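**January, notebook – listings feed, Grovville rentals**

Pulled the Grovville set again after Cosmin's fix. It went from 1,000 records to 800, so the duplicate filter is doing something. Whether it's the right something, I can't tell yet. Checked 17 of the dropped ones by hand and 16 were true repeats (same unit, two agents). The other was two different apartments on one floor with the same rent. If that rate holds we're throwing away real homes.

Stela wants to show "average rent by street" on the Girstead page next. I don't buy it. Half the streets have one or two listings and an average of one is just a price. Asked her for a minimum count before anything displays.

The Prudutus walkability score is still in the mix. Same number for both ends of a long block – looks like they score the zip code and paint it on every address.

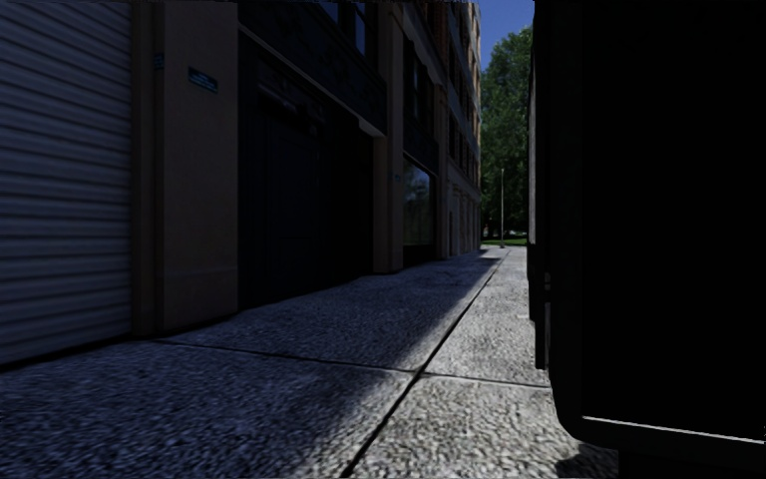
Jummai says their docs claim street-level data. Fine, but I'd like to see two neighbors with different scores first. Emailed them, no answer yet.

To do: rerun filter with unit number required. Ask Brândușa where the blank square footage comes from.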